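猫砂铲盛砂量与分装方法讨论(绿茶豆腐砂)
版块:日常用品 > 宠物清洁

1楼 楼主 Skoston
最近把家里的膨润土换成绿茶味豆腐砂,整袋开封后吸潮快,打算拆成小份存放。手头的工具是一把不带漏孔的实心铲和一台厨房秤,秤的最大量程3000克,分度1克。
先说做法:铲子平口刮平算一铲,连续称了几次,每次读数差别不小,最大的一次比最小的多出近两成。颗粒是短圆柱,堆起来空隙不固定,感觉用铲计量不靠谱。
问题有两个:
一、分装时按重量还是按体积?
二、拆开以后原袋还能不能继续用,还是必须换密封桶?
猫砂盆是半封闭式,底面积中等,单猫。

2楼 Rika
按重量。体积受颗粒长短影响,袋底碎料多,同样一铲,袋底的会比袋口的重。你那两成的差别多半来自这里,和手法关系不大。
建议先把整袋横放,来回翻几次再开口,让长短颗粒混匀。

3楼 阳台堆满纸箱
不同意楼上。猫砂盆里要控制的是厚度,厚度就是体积。称重再准,倒进盆里还是得拿尺子量。我一直按铲数加,加到盆壁上画的线为止,没出过问题。
豆腐砂厚度太薄会粘底,太厚浪费,重量在这件事里没有直接意义。

4楼 Rika
回3楼:你说的是使用,楼主问的是分装。分装的目的是知道一份能用多久、一袋能拆几份,这个用重量算最直接。加砂时看线,两件事不冲突。

5楼 潮汐表
关于第二个问题。我在南方,4月回南天,原袋用夹子夹口,放卫生间,30天左右表层颗粒开始发软,用手指能捏变形。同一批次放密封桶加干燥剂的,捏不动。
变量没控制好,桶放在储物间,湿度本来就低一些,仅供参考。

6楼 楼主 Skoston
回5楼:干燥剂用的什么类型?直接放在砂里还是隔开?

7楼 潮汐表
硅胶颗粒,无纺布小包,用胶带贴在桶盖内侧。不要埋在砂里,铲的时候容易带出来,混进砂盆猫会扒。

8楼 Skisar
补充几点。
1. 原袋能不能继续用,看封口结构。有的袋子是一次性撕口,撕完袋口会卷边,夹子夹不平。有自封条的可以用,但条槽里进了粉末就压不严,每次封口前用干布擦一遍。
2. 薄膜袋放地上容易摊开,倒的时候袋口塌下来会挡铲子。我的办法是把袋口外翻一圈,撑开后再铲。
3. 铲子建议用颜色和砂差别大的,掉在地上的颗粒和铲子里的残留都看得清。

9楼 Esteban_1908
第3点有道理,第2点存疑。袋口外翻以后内侧的粉末全露在外面,手一碰就沾。我试过,地面比不翻还脏。直接剪掉袋口一截,剩下的立在收纳箱里,更省事。

10楼 Skisar
剪掉以后就没有封口了,等于默认要换容器。用桶的人可以剪,用原袋的人不能剪。前提不同。

11楼 Esteban_1908
那就换容器。豆腐砂主要原料是植物纤维,吸水是它的功能,原袋反复开合本来就不合适。

12楼 阳台堆满纸箱
换容器也有缺点。桶口如果比铲子窄,剩到桶底的时候铲不出来,只能倒,倒又出粉。买桶之前先量铲子的宽度,再量柄长。柄短的铲子到后半桶手要整个伸进去。

13楼 楼主 Skoston
铲柄够长,宽度晚上回去量。袋子是薄膜的,浅绿色,铲子是玫红色,盛的就是这种短柱形颗粒,颜色不完全一致,里面夹着一些偏黄的。 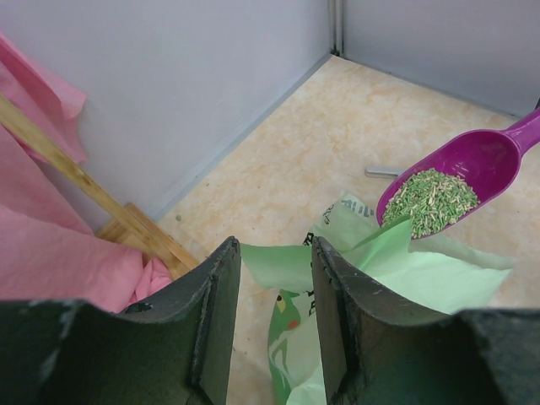 图1 分装中,玫红色铲与绿色颗粒砂

想再问一下,偏黄的颗粒是原料批次问题,还是受潮变色?

14楼 Rika
单看颜色判断不了。取几粒偏黄的和几粒绿的,分别捏一下。硬度一致,一般是染色不均或者混料;黄的明显软,再考虑受潮。另外闻一下,有酸味的整袋不要用。
图里这铲是堆起来的,没有刮平。如果称重的时候也是这样铲,读数波动大就可以解释了。

15楼 楼主 Skoston
称重时是刮平的,拍图这一铲没有刮。
刚捏过,黄的绿的都硬,没有酸味。按混料处理,继续用。

16楼 潮汐表
可以再做个遇水测试:两种颗粒各取一小撮,放两个杯盖里,滴等量的水,20秒后用牙签拨。能成团就行,不用等完全散开。

17楼 阳台堆满纸箱
滴多少水?不写水量这个测试没法比较。

18楼 潮汐表
用同一支滴管,滴数相同即可。只比较两种颗粒之间的差异,不和别人的结果比,绝对量不重要。

19楼 Skisar
回到铲子。地上会掉颗粒,分装时建议在下面垫一个浅托盘,边高一点的。瓷砖和石纹地面上绿色颗粒好找,落到浴室地垫里就很难清。圆柱形颗粒会滚,踩上去也滑。

20楼 Esteban_1908
托盘同意。落地的颗粒不要放回袋里,带进去的灰和水汽不好估计,直接进砂盆用掉。

21楼 Rika
落地的进砂盆也要看地面干不干。卫生间地面有水渍的话,颗粒捡起来已经开始膨胀,进盆会粘在铲子上。

22楼 楼主 Skoston
遇水测试做了,两种都能成团,偏黄的散得稍慢,差别不大。
目前方案:整袋混匀,按重量拆份,每份装一个自封袋,再统一放进带盖的桶里,干燥剂贴盖内侧。加砂时不看重量,按3楼的办法在盆壁画线。
铲子宽度量过,比现有的桶口窄,能用。每份的重量还没定,先记录一个周期的消耗再算。

23楼 阳台堆满纸箱
自封袋外面再套桶,多了一道,每次拆袋还是会有粉。我保留意见,直接倒桶里就行。

24楼 Rika
多一道的好处是每份只开一次。粉的问题,拆袋时袋口贴着盆底倒,落差小,扬起来的就少。

25楼 潮汐表
楼主记录消耗的时候把室内湿度也记一下,湿度高的时候结团偏大,铲走的砂会多,不记的话后面数据对不上。

26楼 楼主 Skoston
收到,湿度计有一个,放在砂盆旁边。有数据了在本帖更新。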